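Home | Kitchen | Laundry | Workshop | Small Fixes | Ask Carol

We use cookies to remember your recipe box and reading list. By staying on this site you agree to our cookie policy.

Streak-Free Shine: Cleaning Glass, Screens and Other Shiny Things

I love a clean window more than is reasonable. Give me a dull morning, a bucket and an old T-shirt and I'm happy until lunch! So when Salvador Vieira wrote in to ask why his bathroom mirror looks worse after he wipes it, I knew it was time to put all my glass and gloss notes on one page.

Most streaks are leftover cleaner. We spray too much, it dries before we get to it, and the soap stays behind. Use half of what you think you need and you'll see a difference on the very first pane.

The cloth matters more than the bottle

Paper towels shed. Newspaper works, but the ink comes off on your hands and on white trim (ask me about my back door). What you want is two flat-weave cloths, the kind sold for drinking glasses, one damp and one bone dry. Wash them without fabric softener, which coats the fibers and smears all over your next mirror. Hang them to dry, too -- dryer sheets are just as bad.

My everyday mix is one cup of water, one cup of rubbing alcohol and one tablespoon of white vinegar in a spray bottle. Label it, keep it away from the stove and from kids, and never mix it with bleach. It's great on windows, plain mirrors and chrome taps. Keep it off marble, waxed wood and any kind of screen.

Phones and tablets

Turn the thing off first! A dark screen shows every fingerprint, and you won't call your sister by accident. Take off the case and wash that separately in warm water with a drop of dish soap if it's plain silicone or plastic. For the glass, dampen a corner of a soft cloth with plain water, wring it out until it feels barely wet, and wipe from top to bottom. Dry it right away. Skip the vinegar, which can wear down the coating on some screens.

For the speaker holes, use a dry, soft toothbrush and hold the phone facing down so the fluff falls out. A wooden toothpick gets the lint out of the crease in a case, but keep it out of the charging port.

If you have a whole family's worth to do, set them out together on a mat and give yourself a tray for the small stuff. You'll fly through them.
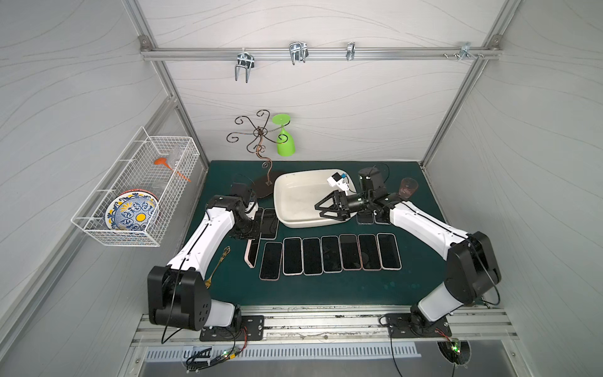

Phones on a green mat, with a white tray alongside.

Mirrors without the black edge

Those dark spots that creep in from the side of an old mirror come from moisture getting behind the glass and eating at the backing. You can't scrub them away, sadly, but you can stop making new ones. Spray the cloth, never the mirror. Start in the middle and work outward, and stop just short of the frame. Then go along the edge with the dry cloth wrapped around one finger.

Hairspray is the other villain. It laughs at vinegar. Put a little straight rubbing alcohol on a cotton pad, dab the sticky patch, wait 30 seconds and buff. Keep it away from painted frames, where it can lift the color. A painted or plastic frame only needs a cloth with soapy water, and a soft paintbrush is wonderful for dusting carved ones.

Small standing mirrors collect makeup powder at the bottom, right where the glass meets the rim. Brush that out dry before any water goes near it, or you'll have beige paste to deal with.

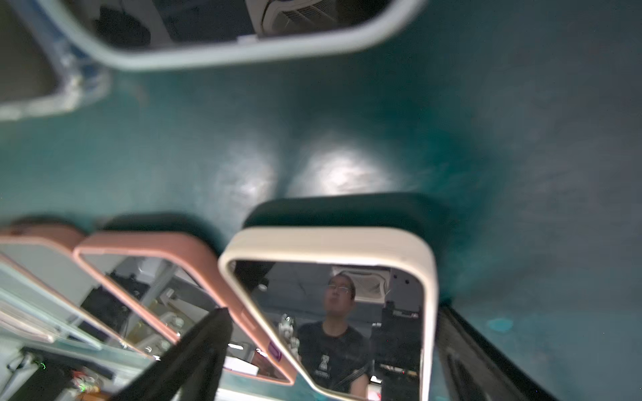

Framed mirrors in a row. Wipe the frame first, then the glass.

Glossy tabletops

Lacquered and high-gloss tables show everything, and bright overhead lights make it worse. Get your eyes down low and look across the surface toward a lamp. Every smear pops right out! Dust first with something very soft (grit under a cloth is how you get those fine circular scratches), then wipe with water and one drop of dish soap, then plain water, then dry. Long straight strokes, please.

Cup rings on gloss often come up with a tiny dab of white non-gel toothpaste on a damp fingertip. Try it somewhere hidden first, and rub gently for no more than 60 seconds.

Windows, quickly

Wash on a cloudy day. Go side to side on the inside and up and down on the outside, so when a streak does turn up you know which side it's on. I learned that one from my mother and I still get a kick out of it.

Got a trick for shower doors with hard water? Send it in, I'd love to try it on mine -- they're a disgrace.

-- Carol Nuttall

Sign up for our newsletter and get one new household tip in your inbox every week. Unsubscribe any time.

Recent Tips
Getting Candle Wax Out of a Tablecloth
Why Your Cast Iron Feels Sticky
Sharpening Kitchen Scissors at Home
Five Uses for Old Toothbrushes
Quieting a Squeaky Drawer With Soap
April Checklist: Gutters, Screens and Hoses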